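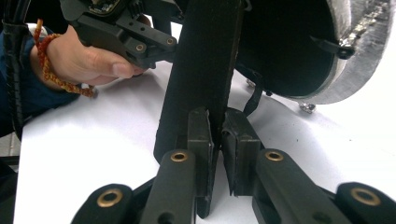
Prultimell

Prultimell is a hand-held parallel-jaw gripper used for recording manipulation tasks and for comparing finger designs before they are fitted to a robot arm. It belongs to the class of tools in which the jaws are worked by a person while a camera mounted behind them records the approach and the grasp. The mechanism was drawn by Aatos Kallio at the Hillela workshop and is best known through the Benmoussa comparison, a bench trial in which it was set against the Jurkik gripper and against two arm-mounted units.

Design

The jaws are carried by pairs of links, an outer and an inner link on each side. Each pair forms a four-bar linkage, which keeps the face of the finger pad at a constant angle as the jaw opens and closes. The links are dark green-grey and the pivots are lined with brass bushings. Brass was chosen over plain printed holes after the first units developed play at the outer pivots; the bushings are pressed in and can be replaced without changing the link.

Each jaw ends in a rectangular pad faced with dark rubber. The pad is treated as a wearing part. In normal use its top edge rounds off first, followed by lifting or fraying of the rubber on the inner face. A frayed layer changes the effective thickness of the pad, so that the zero position of the jaws no longer agrees with the value held in the controller. The Hillela notes recommend that the zero be taken again whenever a pad is changed or rewrapped, and that both pads be changed together where possible.

The maximum opening is set by a stop on the drive side. The jaws can be held by the operator from behind or, in the bench version, clamped to a plate and driven by a small motor. The two versions share links, bushings and pads, but the bench version has a separate body and cannot be converted in the field.

Camera

The camera looks forward over the links, so that both finger pads remain in view at every opening. This allows the jaw gap to be estimated from the recording itself and checked against the encoder. The arrangement has two known drawbacks. The pads hide the point of contact when a thin object is held upright between them, and a pale work surface under black jaws can push the exposure towards the extremes, leaving the pads with little visible texture. Fixed exposure is generally used for this reason.

A wider lens was tried and later dropped. It brought more of the work surface into view but reduced the size of the object at the moment of grasping, and the corners had to be discarded after correction.

Controller

The original controller sampled jaw position at 121 Hz. The figure followed from the clock of the board in use and had no other meaning, but it was kept in later versions so that old and new recordings could be processed in the same way. Camera frames and jaw positions are stamped separately and matched afterwards. Firmware build 1301 corrected a fault in which the first samples after start-up carried the stamp of the previous session.

Operation with two grippers

Prultimell units are often used in pairs, one in each hand or one held by each of two operators. The usual tasks are the handing over of an object, the threading of a strap or cable, and the holding of a part while another is fastened to it. Flexible items such as straps are regarded as the harder case. A strap held near one end bends away from the second gripper as it approaches, and the load on the pads changes direction when it is pulled taut.

Where two units are used, their cables are led away behind the operator's wrists. Spiral sheathing is preferred to a plain bundle, as single leads tend to catch on the open ends of the links.

Benmoussa comparison

The Benmoussa comparison took place over one April and comprised 2519 recorded grasps. Four grippers were tested on the same set of parts: rigid blocks, metal rings, small nuts, lengths of cable and flat straps. Each gripper was given 200 practice grasps that were not scored.

On rigid parts the differences between the four were small. On flat straps the Prultimell did better than the Jurkik, whose harder pads allowed the strap to slide sideways under load. The Jurkik was quicker to close and gave more repeatable results on small nuts – an advantage put down to its narrower fingertips. The arm-mounted units were the most repeatable in position but took longest to set up, and one of them was withdrawn from the strap test after its wrist cable reached the limit of its travel.

The trial has been criticised for its treatment of wear. Pads were changed only when the operator judged it necessary, and the condition of the rubber was not recorded for each grasp. Kallio later wrote that part of the difference on straps may have come from the Prultimell pads having been changed more often. A repeat with pads renewed at fixed intervals was planned but has not been published.

Variants

The short-link variant reduces the reach of the jaws and is used in confined work, such as under a rim or behind a panel. It needs a different camera bracket. A variant with interchangeable fingertips was made in small numbers; the fixing screw worked loose in long sessions, and the design was not continued.

See also

Four-bar linkage
Parallel-jaw gripper
Jurkik gripper
Jaw calibration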